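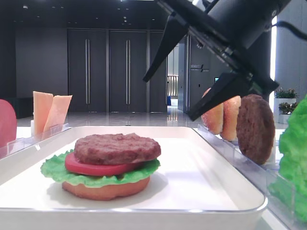
Tópico 3486: Sequência de montagem do hambúrguer didático -- ordem das camadas

Fórum de Materiais Pedagógicos Closley > Jogo simbólico e alimentos de imitação

corentin_aubert
Prezados colegas,
Solicito parecer sobre a ficha de montagem que acompanha o conjunto de hambúrguer utilizado em nossa sala de atividades. A versão em vigor prevê pão inferior, alface, tomate e carne, nessa ordem, e foi assim que a pilha ficou sobre a bandeja branca. A coordenação deseja saber se a ordem deve ser mantida ou se convém colocar a carne diretamente sobre o pão, como consta em fichas mais antigas. O queijo e a metade superior do pão seriam acrescentados na etapa seguinte.

rgasser
Prezado Corentin,
Em nossa unidade adotamos a carne sobre o pão. A peça de carne é espessa e serve de base estável, ao passo que a folha de alface tem a borda ondulada e deixa as camadas superiores sem apoio uniforme. Na sua montagem a carne já se encontra um pouco deslocada para a direita em relação ao tomate. Recomendo a revisão da ficha.
Rahel Gasser

sala_ladance
Com o devido respeito, discordo da colega. O objetivo da atividade é o reconhecimento e a nomeação dos ingredientes. Com a alface embaixo, a folha ultrapassa o pão dos dois lados e o verde permanece visível até o fim da montagem. O tomate também aparece como uma faixa vermelha na lateral. A estabilidade pode ser trabalhada à parte, com crianças maiores.

rgasser
Compreendo o argumento, mas uma pilha que cai interrompe a atividade e obriga o responsável a intervir. Registro também que a ficha não indica em que momento entra o queijo. Se as fatias forem colocadas por cima da carne, teremos uma peça fina logo abaixo do pão superior, o que me parece adequado. Se forem colocadas por baixo, será preciso refazer a ficha inteira.

corentin_aubert
Agradeço as contribuições. O queijo entra sobre a carne. Acrescentarei essa informação à ficha, pois de fato estava ausente.

riviere_acervo
Senhores, uma observação quanto aos suportes. Os separadores de acrílico transparente são apropriados, pois permitem ver cada peça em pé. Pergunto, contudo, se há critério para a distribuição: o queijo está de um lado, e os pães, a outra carne e a alface do outro. Em nosso acervo as peças seguem a ordem de uso, da esquerda para a direita.

corentin_aubert
O critério atual é apenas de espaço. As fatias de queijo, por serem finas, ficaram à esquerda, e as peças mais volumosas à direita. Não há norma escrita a esse respeito.

sala_ladance
Seria preferível não fixar norma. Dispor tudo na ordem de uso equivale a entregar a resposta à criança -- ela passa a retirar a próxima peça da fila sem consultar a ficha.

riviere_acervo
Admito o ponto para turmas avançadas. Para os iniciantes, mantenho a recomendação.

moderacao_closley
Solicita-se aos participantes que as propostas de alteração da ficha sejam enviadas pelo formulário próprio até o final de julho. Ambas as sequências, com a carne na base e com a alface na base, serão encaminhadas para avaliação. A disposição dos suportes deverá ser discutida em tópico separado.

rgasser
Proposta enviada no sábado. Aguardo o parecer.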